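Association Gerkach – artisanat et vente solidaire
Compte rendu de la réunion du bureau élargi, septembre

Présents : Guangming Xu (président de séance), Inese Zariņš, Nia Edwards, Boyang Xu.
Excusée : Yufang Xiao (pouvoir donné à Inese Zariņš).
Secrétaire de séance : Nia Edwards.
Ouverture à 18 h 10.

1. Approbation du compte rendu précédent
Adopté sans modification, hormis l'orthographe de « Liltosine » au point 4, à rectifier dans la version en ligne.

2. Situation financière
Le solde du compte courant s'établit à 1 456 euros après règlement de la facture d'assurance. Reste à encaisser le solde de la vente de printemps, soit 606 euros, que la galerie Ratard s'est engagée à virer avant la fin du mois. Inese Zariņš relancera par écrit si le virement n'est pas constaté à cette échéance. Les frais bancaires feront l'objet d'une ligne distincte dans le prochain état.

3. Vente d'automne, salle Shi
La convention d'occupation a été reçue signée. Horaires retenus : installation à partir de 8 h, ouverture au public de 10 h à 18 h, restitution des clés à 19 h 30. Le plan comporte 49 emplacements, tous de même profondeur. Les demandes arrivées après la clôture des inscriptions sont portées sur liste d'attente, dans l'ordre de réception.
Le tarif de l'emplacement est maintenu. Une caution par chèque est demandée à chaque exposant – elle est restituée au moment du départ, contre signature de la feuille d'émargement.

4. Étiquetage et dépôt-vente
Boyang Xu présente le projet de fiche de dépôt. Chaque pièce confiée à l'association reçoit un numéro, reporté sur la fiche et sur l'étiquette. La désignation doit suffire à identifier la pièce en l'absence du déposant : type (jonc, bracelet ouvert, bracelet de perles), couleur dominante, particularités. Les mentions « or », « argent » ou « plaqué » ne figurent sur l'étiquette que si le déposant fournit un justificatif ; à défaut, la fiche indique « ton doré », « ton rosé » ou « ton argenté ». 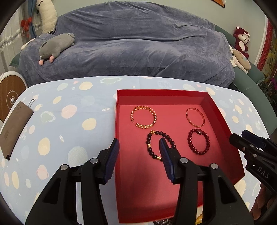
Inese Zariņš objecte que la désignation par la couleur ne suffira pas pour les bracelets de perles, dont plusieurs déposants proposent des modèles voisins, et demande que le tour de poignet soit ajouté à la fiche. Boyang Xu relève que la mesure prend du temps à la réception. Après échange, il est convenu que le déposant l'inscrit lui-même avant de se présenter au guichet.
La commission de dépôt-vente reste fixée au taux actuel. Les pièces non vendues sont à retirer le jour même, avant 19 h.
Décision : fiche adoptée avec l'ajout demandé, trois voix pour, une abstention, pouvoir compris dans une voix pour supplémentaire, soit quatre voix pour au total.

5. Logiciel de caisse
L'essai de Liltosine s'est déroulé sur une demi-journée. Import des références satisfaisant ; export comptable incomplet, la colonne du taux de commission n'étant pas reprise. Nia Edwards transmet l'anomalie à l'éditeur. Dans l'attente, le cahier de caisse papier est conservé en parallèle.

6. Communication
Affiches : 84 exemplaires au format A3, à retirer chez l'imprimeur. Guangming Xu se charge des commerces du centre, Yufang Xiao des bibliothèques (accord donné par courriel). Le texte de l'annonce est validé, à l'exception de l'horaire d'ouverture, à corriger en 10 h.

7. Questions diverses
Nappes et grilles : inventaire à refaire avant l'installation – Boyang Xu.
Double de la clé du local : toujours manquant.

Prochaine réunion en octobre, même lieu, 18 h.
Séance levée à 19 h 45.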